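Wanted: 30 households willing to tell me what's in their cupboards

Call for participants, The Narunum Household Storage Study

Hello! I'm looking for people who have stuff and keep it in things. If you've got a loft, a spare room, an understairs cupboard, a shelf in a shared flat or just a bed with a lot going on underneath it, you're the sort of person I want to hear from.

I'm a researcher working on how people put things away at home, and how they find them again (or don't). Narunum is the name of the project, and it's paid for by a small grant from the Raditz Fund, which means I can pay you for your time. More on that further down, I know it's the bit everyone scrolls to.

What it's about

Last year I ran a short postal survey and got 521 replies, which was far more than I'd hoped for and took me most of a winter to type up. People wrote in the margins. People wrote on the backs. Somebody enclosed a drawing of their airing cupboard with arrows. What came through again and again was that people could tell me very precisely what they'd bought to store things in, and much less about what had gone in it. Christmas decorations were the big exception, everyone knows where those are.

So this time I'd like to go slower and talk to fewer of you. I want to follow a set of ordinary storage spots in ordinary homes for nine weeks and see what moves, what gets added, and what gets taken out, looked at and put straight back in again. I'm especially interested in the "for now" pile. You'll know if you have one.

It is not a decluttering programme. I won't be asking you to throw anything away and I've no opinions about your carrier bags. My own hall cupboard has a bread machine in it that I've moved house with twice.

What you'd be doing

First I'd come and visit, for an hour or so, and you'd show me three storage spots of your choosing. They can be big or tiny. A kitchen drawer counts, and so does the boot of the car if that's where things really live. We'd have a chat, I'd make some notes, and I'd leave you with a paper diary.

After that, whenever you put something into one of your three spots or take something out, you'd jot it down. A few words will do: "scarf in", "batteries out, wrong size". If you forget for a few days, please don't make it up afterwards to be kind to me. Just leave a gap and carry on. Gaps are useful to me and I won't be cross.

Halfway through I'll ring you for a catch-up, at whatever time of day suits (I'm happy with evenings up to 8.30pm). Then at the end I'd visit once more and we'd go through the spots together, with the diary open, and compare it with what's there.

There's also an optional extra about containers. I'd love some of you to take part in this one too, as it was the bit of the survey that got people most worked up. Half of those who wrote comments swore by see-through plastic, and the other half said it made them feel as if their belongings were staring at them. One person keeps everything in biscuit tins and has done since leaving home. If you opt in, I'll ask you to swap one container in one of your spots for a different kind, clear for solid or the other way about, for the second part of the diary. You choose which one, and I'll bring the replacement.

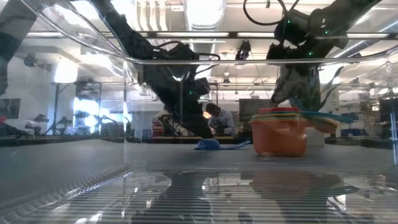
A clear plastic bin with a ribbed floor.

You don't need to do the container swap to be in the main study, and the payment for the main study is the same either way.

Who I'm looking for

I need 30 households in all, within reach of Ruddock by bus, as I don't drive. I've got a decent number of people in houses with lofts already interested, so I'd be particularly glad to hear from:

People who rent, and especially people who rent a room in a shared place
Anyone in a flat with hardly any built-in storage
Families with children under five, where I suspect the diary will be a lively read
People who've moved house in the last year and still have boxes taped up
People storing things for somebody else — grown-up children's things, a parent's things, a friend's drum kit

You need to be 18 or over, and everyone else aged 18 or over in the household has to be happy for me to visit. You don't need to be tidy. You don't need to be untidy either! I've had a few messages from people apologising for how neat they are, and you're very welcome as well.

I'm afraid I can't include people who work as professional organisers, or anyone who sells storage for a living. I'm sure you've a lot to say, and I may be in touch about a separate set of interviews later on.

Payment

You'll get a shopping voucher after the first visit and a bigger one after the last. If you do the container swap there's an extra voucher for that, and you can keep the container. I'll confirm the amounts in writing before you agree to anything. If you decide to stop partway through, that's fine, you keep whatever you've had up to then and you don't have to give me a reason.

Privacy

I won't use your name or address in anything I write. I'll only look at the spots you've picked, and if there's something in one of them you'd like me not to note down, say so and I won't. Diaries stay with me in a locked cabinet, and you can have yours back once I've finished with it, which quite a few people asked for last time. I don't take photos in anyone's home unless they've told me they'd like me to.

How to take part

Drop in and see me at the Bendo Centre in Ruddock, ground floor, second door past the noticeboard. I'm there most mornings from 9.30am until noon and there's usually a kettle on. If you can't get there, the front desk has a short form you can ask them to post out. It's one side of paper. It asks what sort of home you live in, how many people are in it, and what your three spots might be, though you can change your mind about those right up until I turn up.

I'd like to have all the forms in by the end of January, with first visits starting in February. If more than 30 households come forward I'll pick so as to get a good mix of homes, and I'll write to everybody whether you're in this round or not.

If you're wondering whether your cupboard is interesting enough, put the form in anyway. And if you can't get the door of it open at the moment, tell me that on the form, there's a box for other comments at the bottom.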